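How to sort a muddled jewellery drawer in an afternoon

If your jewellery lives the way mine did, in one drawer with the safety pins and a dead watch battery, then you'll know the feeling of wanting a particular brooch and coming up with a fistful of everything else. I put off doing mine for years. It took me one wet November afternoon in the end, with two pots of tea, and I was rather sorry when it was over.

Start by finding a table you can have to yourself and putting a cloth on it. Any cloth will do so long as it's a proper woven one, as small things skid about on bare wood and roll off the side (I lost an earring back to the floorboards at our old place in Sirkside and I still think about it). Then find the lid of a gift box, a shallow one with a pale inside if you have it, so that dark beads and fine chains show up well.

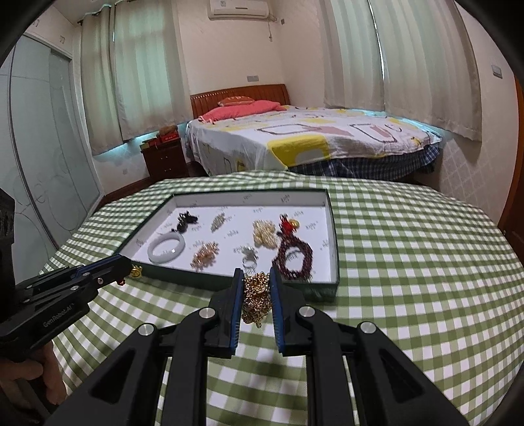 Tip the drawer out gently and do the chains first, while you still have your patience. Please don't pull! Lay the knot down flat, undo any clasp you can find, and tease the middle of it outwards with two blunt pins until it loosens. If it won't budge, a tiny drop of baby oil rubbed in with a fingertip often does the trick, and you can wash it off afterwards in warm soapy water. Give each tangle 30 minutes at the very most and then go and do something else. My neighbour Mỹ Hầu brings hers round to me these days, and I've noticed she never brings them when it's only one knot.

Next, go through everything else one piece at a time and put it in the lid with a bit of space round it. Bangles and bracelets can sit as they are. Brooches want their pins closed before they touch anything with threads, and that goes double for the ones set with stones, as the claws catch on simply everything. Pearls should be kept well away from the brooches, laid flat and never hung, and given a wipe with a soft dry cloth before they're put away.

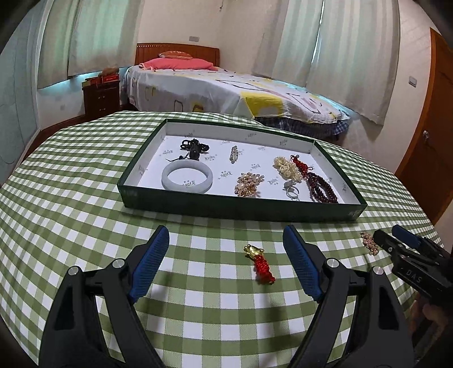
Knotted cord and tassels need a little more thought than metal does. They take up dust and hand cream, and they come out of a crowded drawer bent into the most peculiar shapes. A little gold animal charm on a red tassel, say, is best put to one side on the cloth while you deal with the rest, and then stored lying straight in a long envelope with the tassel combed through with your fingers. To get a kink out, hold it in the steam from a kettle for 5 seconds, well back from the spout and keeping the charm itself out of it, then leave it flat overnight.

For putting it all away I used small cotton bags, one piece to each, with a luggage label tied on. Bình Ông at the haberdashery in Clellmont sells them in packs of 7, but the feet of old tights, washed and cut down, are nearly as good. Heavy things go at the bottom of the drawer, and chains go in fastened, with the clasp left poking out of the bag.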